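Flellbridge (2 discs, 2021) – Review

Posted September 8, 2021

Flellbridge is a prison-break thriller that played four festivals, got a short run in theaters, and then vanished. Grisik has now put it out on a two-disc set, limited to 2000 copies. Mine is number 3634, so either the numbering covers the whole label or somebody at Grisik needs to check the machine.

The story is simple. Damián Tlapale plays Bautista, a retired locksmith who gets himself arrested so he can reach his brother inside Kerkaneck, a private jail built on an old ferry dock. He has 29 days before the brother is moved. Genivaldo Coutinho plays the warden, and he plays him quietly, which helps. Most of the first hour is Bautista learning the guard shifts and making keys out of whatever he can find in the kitchen.

Director Emiliano Chávez came up through stunt work and it shows in the good way. The fight in the laundry room runs close to three minutes without a cut, and you can follow who is hitting whom. The car chase near the end is weaker. It was shot at night, there isn't much light on the road, and the editing gets choppy. I lost track of the second van completely.

Yolotzin Bañuelos has the best part as the brother's lawyer. She is on screen for maybe a quarter of the movie and I would have taken more. The script, by Braulio Cortés, gives her a courtroom speech that goes on too long, but she gets through it.

The picture on disc one is very good. Blacks are solid in the cell scenes and the daytime exteriors have a natural grain that hasn't been scrubbed off. I saw some banding in the fog around the dock, mostly in the opening shot. Sound is a 5.1 track in Spanish, plus an English dub. Skip the dub. The voices are mixed far too loud and Coutinho's double sounds half his age. 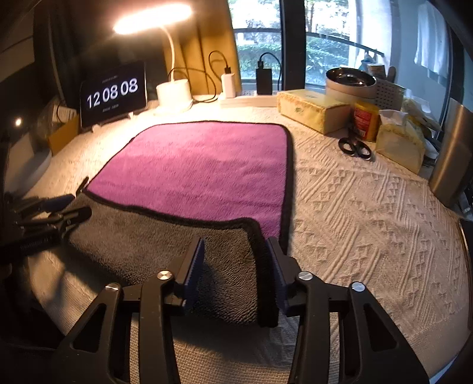

Magenta microfiber towel on a patterned cream cover.

Disc two has the extras. The main one is a making-of that runs just under an hour, with Chávez walking through the dock set and explaining how the water tank was built. There is also a commentary by Chávez and Cortés – dry in places, but they are open about what got cut for money. The deleted scenes are all short and only one of them matters, an alternate last scene with Bañuelos that I liked better than the real one. The trailer is in standard definition for some reason.

Packaging is a plain black case with a cardboard sleeve. The sleeve on mine was tight and scuffed the first time I pulled it off. The booklet has one essay and a lot of set photos. The hub on disc two grips hard, so press the center before you lift.

If you like prison movies, this is worth the price for the laundry room fight and Bañuelos alone. If you only watch a movie once and never touch the extras, wait for a rental.

Movie: 7/10
Picture: 8/10
Sound: 7/10 (Spanish), 4/10 (English)
Extras: 8/10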